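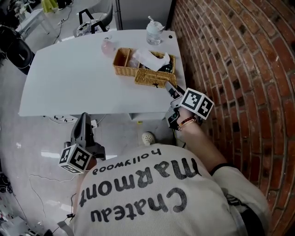 Radek Ševčík

# Dumgate open day, data card

Search the Testedside archive Go

Hand-held gripper recordings from our October open day at Unen. The task is sorting a small wicker basket at the white table by the brick wall.

- Episodes: 100
- Kept: 74
- Task variants: 4

Visitors asked when the robot would be arriving. Several stayed anyway. 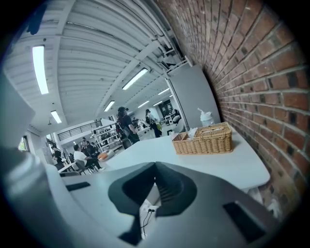 Gripper view: basket, bottle, brick wall.

Bystanders appear at a distance; blur them before you publish. The lens bends straight walls, so calibrate before blaming the builder.

We use cookies. Accept | Settings

Contact | © Testedside | Back to top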